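Drametti 249 탁상형 임펄스 실러

홈 > 포장 기기 > 열접착기 > 탁상형 > Drametti 249

제조: Iltport
품번: DR-249
설명서 문서번호: 2622
최종 수정: 2024년 4월 19일

제품 개요

Drametti 249는 열가소성 필름 봉투의 개구부를 접착하는 탁상형 임펄스 실러이다. 유효 접착 길이는 249mm이며 상부 암을 손으로 눌러 작동한다. 통전은 암이 하부 바에 닿아 스위치가 눌린 동안에만 이루어지고, 타이머 설정이 끝나면 자동으로 차단된다. 예열 과정이 없어 전원을 넣은 직후부터 사용할 수 있다.

소량 포장, 시제품 제작, 매장 내 소분 작업을 대상으로 설계하였다. 연속 생산 라인용 기기가 아니며, 연속 작업이 필요한 경우 발판식 Chala 계열을 검토한다.

주요 사양

접착 방식: 임펄스 가열, 단면(하부)
유효 접착 길이: 249mm
타이머: 다이얼식 10단계
발열체: 니크롬 평선
압착면: 내열 실리콘 고무
절연 시트: 불소수지 함침 유리섬유, 교체형
본체: 알루미늄 다이캐스팅, 분체 도장
절단날: 없음(절단형은 별도 품번)
전원 코드: 본체 일체형, 접지형 플러그

정격 전압과 소비 전력은 출하 지역에 따라 다르므로 본체 바닥의 명판을 기준으로 한다.

적용 가능 재질

폴리에틸렌(PE), 폴리프로필렌(PP) 단층 필름은 전 두께 범위가 아니라 타이머 1단에서 7단 사이에서 접착되는 두께를 권장한다. 나일론/PE, PET/PE 등의 복합 필름은 내면층이 열접착층일 때 사용할 수 있다. 알루미늄박이 포함된 다층 필름은 열이 박을 따라 분산되므로 8단 이상에서 시험 접착을 먼저 실시한다. 내면이 보이지 않는 기성 봉투는 공급처에 층 구성을 확인할 것.

다음 재질에는 사용할 수 없다.

셀로판 단층
종이 단층
열접착층이 없는 PET 단층
염화비닐(PVC) 필름
생분해성 필름 중 연화점이 표시되지 않은 제품

스파우트가 부착된 스탠드업 파우치는 스파우트 반대쪽 또는 하단에 평평한 접착 구간이 있을 때에만 작업할 수 있다. 스파우트 기저부는 단차가 있어 평판형 압착면으로는 밀폐되지 않는다. 측면 거싯 봉투는 네 겹이 되는 구간과 두 겹이 되는 구간의 경계에서 미세한 통로가 남기 쉽다. 거싯 봉투를 주로 사용하는 작업장에는 양면 가열식을 권장한다.

타이머 설정

1. 다이얼을 2단에 맞춘다.
2. 실제 사용할 봉투와 같은 로트의 빈 봉투를 바 위에 주름 없이 놓는다.
3. 암을 끝까지 누르고 표시등이 꺼질 때까지 유지한다.
4. 표시등이 꺼진 뒤에도 암을 바로 들지 말고 잠시 더 눌러 냉각시킨다.
5. 접착선을 양손으로 잡고 직각 방향으로 당긴다. 벌어지면 한 단 올린다.
6. 접착선이 갈색으로 변하거나 가장자리가 끊어지면 한 단 내린다.

접착선은 폭 전체가 균일하게 투명하거나 균일하게 눌려 있어야 한다. 흰 반점이 점선처럼 이어지면 압착면 또는 절연 시트의 오염을 의심한다. 같은 다이얼 위치라도 연속 사용으로 바의 온도가 오르면 과열될 수 있다. 수십 매를 이어서 작업할 때에는 중간에 한 단을 낮추고 접착선을 다시 확인한다.

접착부 내 이물

분말, 기름, 소스가 접착 구간에 묻은 상태에서는 설정을 높여도 정상 강도가 나오지 않는다. 충전 깔때기를 접착 예정선보다 깊이 넣고, 깔때기를 뺀 뒤 안쪽 면을 마른 천으로 닦는다. 액상 내용물은 봉투를 세운 상태에서 개구부만 바 위로 눕혀 접착한다. 본체를 작업대보다 높은 받침에 올리면 액면이 개구부로 밀려 올라오지 않는다.

밀폐 확인

육안 검사만으로는 미세 누설을 판별할 수 없다. 로트별로 표본을 정하여 다음 중 하나를 실시한다.

침지법: 공기를 일부 남긴 봉투를 물에 잠기게 하고 손으로 눌러 기포 발생 여부를 본다. 투명한 수조를 쓰면 누설 위치를 찾기 쉽다.
염료법: 접착선 안쪽에 착색액을 소량 주입하고 바깥쪽으로 번지는지 확인한다. 투명 필름에만 해당한다.
하중법: 봉투를 평평한 면에 눕히고 판을 얹어 일정 시간 방치한 뒤 형상 변화를 비교한다.

시험에 사용한 봉투는 내용물과 함께 폐기한다.

소모품 및 부속

발열체 세트(니크롬 평선, 절연 시트 포함): 품번 2892
실리콘 고무 압착면: 본체 품번으로 주문
Zomari 경사 받침대: 별매, 각도 조절식
휴대용 덮개: 별매

발열체 교체 시에는 플러그를 뽑고 바가 식은 것을 확인한 후 양 끝의 고정 나사를 푼다. 새 발열체는 스프링 단자에 걸어 장력을 준 상태로 고정한다. 장력이 없으면 가열 시 늘어난 선이 절연 시트를 뚫는다. 절연 시트는 탄 자국이 생기면 발열체가 정상이어도 교체한다.

시중 포장 식품 및 용기
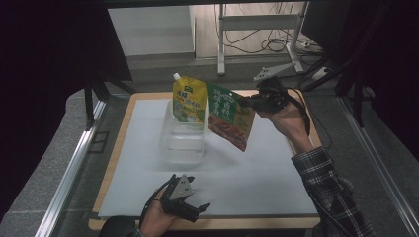
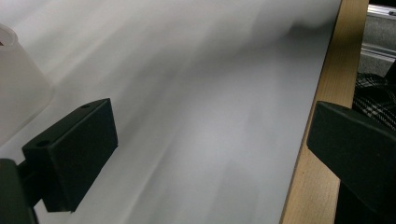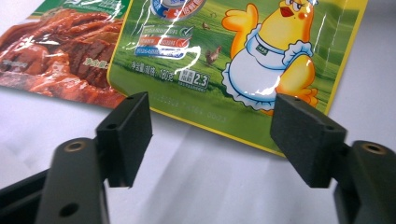

사진 출처: Iltport

용기와 봉투의 구분

컵, 트레이 등 성형 용기는 본 기기의 적용 대상이 아니다. 용기 상면에 리드 필름을 붙이는 작업에는 용기 규격에 맞는 금형과 수직 프레스가 필요하며, Drametti 계열에는 해당 기종이 없다. 광택 인쇄 봉투는 인쇄면이 절연 시트에 직접 닿으면 잉크가 전사될 수 있다. 인쇄면이 위로 가도록 놓거나, 양면 인쇄인 경우 여분의 절연 시트를 한 장 덧댄다.

설치 및 사용 조건

수평이고 건조한 실내 작업대에 설치한다. 본체 뒤쪽은 암이 완전히 열릴 만큼 비워 둔다. 접착 중에는 바 표면에 손을 대지 않는다. 염소계 세정제와 금속 수세미를 사용하지 않는다. 청소는 플러그를 뽑고 바가 식은 상태에서 마른 천으로 하며, 눌어붙은 필름은 나무 주걱으로 제거한다.

고장 진단

표시등이 켜지지 않음: 전원 플러그, 퓨즈, 암 하단 마이크로스위치 순으로 점검한다.
표시등은 켜지나 접착되지 않음: 발열체 단선 또는 단자 접촉 불량이다.
표시등이 꺼지지 않음: 즉시 플러그를 뽑는다. 타이머 기판 교체 대상이며 사용자 수리를 금한다.
한쪽 끝만 접착됨: 실리콘 고무의 마모 또는 암 힌지의 유격을 확인한다.

공급 안내

절단날 장착형은 6월부터 별도 품번으로 공급한다. 기존 본체에 절단날만 추가하는 개조 부품은 판매하지 않는다. 소모품 주문 시 본체 바닥 명판의 품번과 제조번호를 함께 기재한다. 발열체, 절연 시트, 실리콘 고무는 보증 대상에서 제외된다.

관련 제품
Chala 발판식 실러
Zomari 경사 받침대
발열체 세트 2892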